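Galería: el brazo de Flusach en el taller compartido

Proyecto de Tumaini Lyimo y Ataberk Uçar. Montaje, pinza y primeras pruebas con botellas.

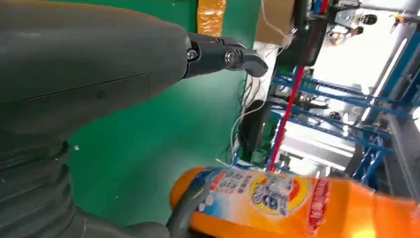 La pinza negra junto a la botella naranja. Detrás, el panel verde con la cinta en el borde superior.

Empezamos el montaje en noviembre, con un brazo de segunda mano y una mesa que ya estaba en el taller. La idea era sencilla: que el brazo recogiera una botella tumbada, la pusiera de pie y la dejara en una bandeja. Los dos trabajamos en esto por las tardes, casi siempre a partir de las 19:00, que es cuando queda libre el fondo de la nave.

En esta página va el resumen del estado actual. Las notas largas, con los esquemas de cableado, están en el cuaderno del proyecto, que se puede consultar en el taller.

La pinza

Es la tercera versión. La primera tenía dedos rectos y empujaba la botella en lugar de sujetarla. En la segunda alargamos las puntas, pero flexaban demasiado. La de ahora tiene los dedos angulosos y la punta curvada hacia abajo, en gancho, para entrar por debajo del cuerpo de la botella cuando está tumbada.

Los tornillos redondos de las articulaciones se ven a simple vista y así se van a quedar. Probamos a taparlos y cada ajuste costaba el doble de tiempo. Ataberk los revisa antes de cada sesión; con las vibraciones se aflojan, sobre todo el de la sección más cercana a la punta.

El brazo

La carcasa gris es la original. Solo la hemos abierto una vez, para cambiar un conector. El fuelle negro de la parte baja también venía con el brazo y protege el paso de los cables. Hay que vigilar que no quede pellizcado cuando el brazo se recoge del todo; por eso el programa limita ese giro.

El controlador es una placa que llamamos Haston, montada por Tumaini a partir de un diseño anterior. El programa de movimientos se llama Pearce y va por la revisión 569. La mayoría de esas revisiones son cambios de una sola línea: velocidades, esperas, alturas de aproximación.

Las botellas

Usamos envases de plástico grandes, de los que se acumulan en el taller. El naranja de la etiqueta blanca y azul es el que más guerra da. Tumbado rueda con facilidad, y si la pinza baja un poco descentrada lo desplaza. Lo dejamos como botella de referencia: un cambio en Pearce no se da por bueno hasta que se ha probado con ella.

Llevamos 2.954 intentos registrados entre todas las versiones de la pinza. El registro es un archivo de texto con la hora, la revisión del programa, el envase y el resultado. Los fallos se clasifican en siete tipos. El más frecuente sigue siendo el mismo desde el principio: el dedo toca el envase antes de que la pinza haya terminado de bajar.

El sitio

El panel verde sirve de fondo y separa nuestra zona del resto. Al otro lado, la estantería metálica azul guarda equipo. La luz del fondo es muy fuerte a ciertas horas y conviene tenerla en cuenta si se trabaja con visión; nosotros, de momento, usamos posiciones fijas y no nos afecta —más adelante habrá que poner una cortina.

Pendiente

— Forrar el interior de los dedos con goma. Tenemos dos muestras y falta probar la más blanda.
— Reducir la velocidad en el último tramo de bajada.
— Hacer una bandeja con topes laterales.
— Pasar a limpio el esquema de Haston, que ahora está a lápiz.

Los archivos de la pinza se comparten con quien los pida en Tirnitden, el espacio donde tenemos el montaje. Preguntad por Tumaini o por Ataberk. Los de la segunda versión también están, aunque no recomendamos imprimirla.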